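Lok-yiu Chou
Posts from a thread, September

1/ Writing up the grip fault on our cloth-handling setup, as three people have asked for it and I keep typing the same reply. Short version: the left jaw reported "closed, holding" with nothing in it, and the folding policy believed it.

2/ Setup. Two two-finger grippers, hand-held for collecting demonstrations, same finger geometry on the arms for playback. Task is towels and flat shirts on a bed. Fingers are linkage driven. Grip state is inferred from motor current and finger gap. There is no tactile sensor.

3/ First symptom: during playback the left arm would pick a corner, lift, and carry on through the full fold with the corner still lying on the sheet. No error, no retry. The right arm would then pull against nothing and drag the whole cloth sideways.

4/ It was intermittent. I logged 283 picks on the left side and 283 on the right, same cloths, same order. The right side had no false holds. The left side had enough that I stopped trusting any run longer than a few minutes.

5/ First suspect was the threshold. The hold flag goes true when current stays above 500 mA for 100 ms. Single layers of thin cloth are a hard case for this, so I assumed we were just too close to the line.

6/ Raised it to 800 mA. False holds went away. So did most of the true ones. A thin shirt hem does not push back enough to get there, and the gripper kept reopening on perfectly good picks. Put it back to 500.

7/ Second suspect was timing. Aled Rees pointed out that the left and right logs come off different clocks. He was right, and it was worth fixing, but it moved the hold flag by a few samples and changed nothing about whether it was true.

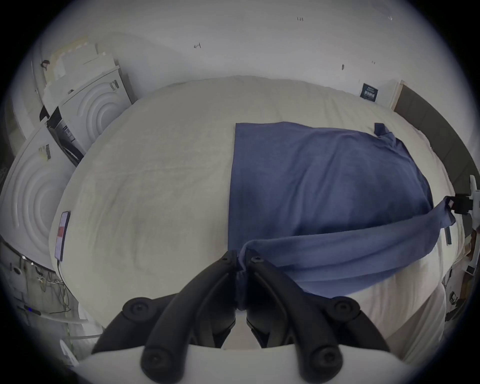
8/ What the logs did show, once they lined up: on the bad picks, left current rose before the fingertips had finished closing. On the good picks it rose at contact. So something other than cloth was resisting the motor.

9/ Took the left finger set off the base and moved it by hand. Smooth for most of the travel, then a stiff spot close to full closure. You could feel it more easily than you could see it. The right set had no stiff spot.

10/ Cause: one pivot bolt near the base of the left finger had been tightened past the point where the link turns freely. The joint bound up near the end of travel, the motor worked harder, current crossed the threshold, hold flag went true. The finger gap at that point is about what you would expect with a fold of cloth between the tips. Both checks passed.

11/ Why only sometimes: the bind depended on how the finger was loaded sideways. A straight-down pinch was mostly fine. Pinching a corner while the other side kept tension on the cloth pushed the link over and made it worse. Unfortunately that is most of what folding is.

12/ Backed the bolt off, new thread locker, checked that the link falls under its own weight. Repeated the 283 left picks. No false holds.

13/ The part I like less. The demonstration data came from hardware with the same fault. Every false hold is in there as a label saying the cloth is gripped. Tatsuya Yagi went back through the video and is marking the affected clips by hand. We had planned to filter on the flag itself, and obviously can't.

14/ We don't know exactly when it started. The bolt was last touched when the fingers were swapped, and that job has no entry in the build notes. Anything recorded after the swap is treated as suspect until the video says otherwise.

15/ Safety side, as Anneli Miettinen asked. With a false hold the arm moves at carry speed instead of approach speed. Towels don't care. The same flag also gates the speed limit in our Pledosell tests, where the load is stiff and a person stands closer. Those are paused.

16/ Changes made so far:
- free-travel check before every session: close on nothing, log the current curve, compare with the stored one
- hold flag now needs the current rise to come after the gap stops shrinking
- after each lift, a quick close to see if the gap changes - if it does, the cloth was never there or has slipped
- torque value for the pivot bolts written in the build notes, with initials

17/ The second one costs a little time on each pick. I haven't tuned it. Thick towels compress slowly and the gap keeps creeping, so the flag comes late. Acceptable for now.

18/ Question from Linnea Ljungberg: would a fingertip sensor have caught this? Yes, on the first pick. We took them off early on because the cables kept snagging on the cloth. Looking at a flat version that sits under the pad.

19/ Will post the before and after current curves when I have redrawn them with the axes labeled. The ones I have are in raw counts and only make sense to me.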